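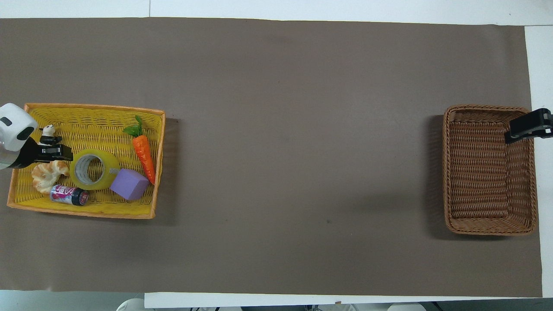 Reading time: 4 minutes

Before the late film on Stollham's local channel there was always the organ, then the creaking lift door, then the Night Porter wishing everyone a bad evening. I grew up two towns over and we could only get it with the aerial hung out of the window, so you can imagine how I felt when the man who played him agreed to talk to me!

He got the part because he owned the coat. "I was reading the weather," he says. "The producer saw me come in out of the rain in this dreadful long thing and said, can you do a voice?" He could, and still can. He did it for me over the teapot and I had goosebumps.

The show ran for 57 editions and ended in 2000, when the Hukbridge studio closed. The films were whatever came cheap, mostly giant insects and haunted mills, and he rarely saw one before it went out. "I'd be given the title and the length. I once promised everybody a werewolf and there wasn't one. We had letters."

The set was a hotel reception desk with a row of keys behind it, and a stuffed pike called Jasberg who answered the telephone. The cameraman worked the jaw with fishing line. "Jasberg got more post than I did," he says, quite proudly. "Children sent him flies."

Most of the tapes were wiped, which still hurts. He has four at home, one of them with the ending missing, and a collector has turned up the Christmas edition (the one with the singing luggage!). I asked whether he'd put the coat on again. "It doesn't do up," he said. "But the voice doesn't need buttons."

COMMENTS

pawlak44: The singing luggage!! I have been telling my wife about this for years and she thought I'd made it up.

millrace: Wasn't the pike on the desk from the start? I remember him in the giant moth one.

hukbridge_girl: My dad built that lift door. It was a wardrobe.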